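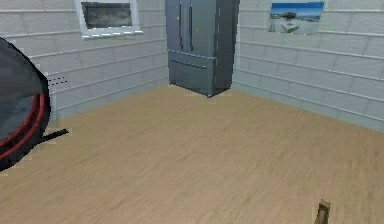 How a Robot Practices in a Pretend House

A robot that works in a home has to cope with a lot of rooms. Building them all would cost too much, so we build them in a computer. The computer copy is called a simulation. A program works out where everything is and draws what the robot's camera would see.

Our program is called Nurdale. It makes 200 rooms. Walls, floors and furniture change from one room to the next, and so do the small objects. One try at a job is called an episode, and it lasts up to 60 seconds. 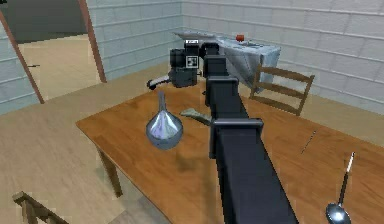
Zamani Home Robotics Group – Pages for Younger Readers

In a table job, the arm has to pick up one object and leave the others alone. A glass funnel and a spoon need different grips. The square black-and-white pattern on the gripper is a marker. A computer can find a marker in a camera view and work out which way it is facing.

Other jobs happen away from the table. The robot may have to look for something small and dark on a sofa.
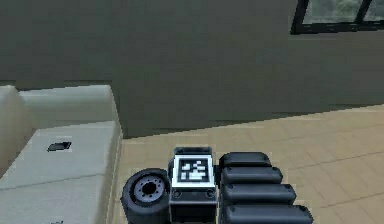 To learn whether changing the rooms helps, Thoa Giáp trained two copies of the same control program. Copy A practiced in one room only. Copy B practiced in all 200. Both were then given 50 jobs in rooms they had never met.

Copy B finished more of them. Copy A often reached for the place where an object used to be in its old room – it had learned the room instead of the job.

Ľudovít Havlíček is now repeating the test with the lights turned down. Those results will be added in July.

Words to know
Simulation: a copy of a place or thing, run on a computer.
Gripper: the part of a robot arm that holds things.
Episode: one try at a job, from start to stop.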